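The Long Way to a Decent Pickle

I was 31 before I made my first jar of pickles, and it was terrible. Soft, cloudy, a smell like a wet gym bag. My mother took one bite and put the rest of it back on the plate very gently, the way you'd set down a baby bird.

So when an editor asked if I'd like to spend part of the fall with people who take brine seriously, I said yes before she got to the part about the pay (fifty cents a word, and all the cabbage I could carry!).

My first stop was a kitchen in Gorkside, up two flights of stairs that smelled of dill from the street door on. Ertuğrul Değirmenci has been putting up vegetables there every September for longer than he cares to work out. His family name is on the jars, just Değirmenci in blue marker on masking tape, plus whatever is inside if he remembers. He often doesn't remember. We opened one together that he swore was green tomatoes and it was turnips, bright pink from a slice of beet, and we ate half the jar standing up.

He has opinions. Chickpeas go in the bottom of the jar. Salt is rock salt, never the fine stuff. And then there's the great argument, lemon or vinegar, which I had read is a real thing that splits real Turkish households. Ertuğrul is a vinegar man. His cousin Tarık Keskin, who turned up around four in the afternoon with a sack of little cucumbers over his shoulder, is lemon all the way down. They have been having this fight since they were boys and I got the feeling they'd be lost without it.

"He makes lemonade," Ertuğrul told me, "and he puts a cucumber in it."

Tarık just kept trimming stems. His cucumbers, I have to say, were the crunchiest thing I've ever had in my mouth. I ate nine and then I had to go sit by the window for a while.

What I learned that day would fit on an index card. Weigh your salt. Keep everything under the brine — a grape leaf on top works, so does a small plate. Put the jars somewhere cool and quit opening them to check. I am very bad at that last one.
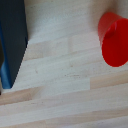

Granditz, September

I'm writing this part from a rented room, with four jars of my own on the dresser. Two are lemon and two are vinegar, out of loyalty to everybody. I paid 210 for the week, which includes a landlady who lifts each lid, sniffs, and leaves without a word.

The market here is small and mostly cabbage at this time of year. I bought one the size of my head and carried it home on the bus in my lap. It's going in a crock tonight with caraway, and Tarık has already texted to ask if there's lemon in it.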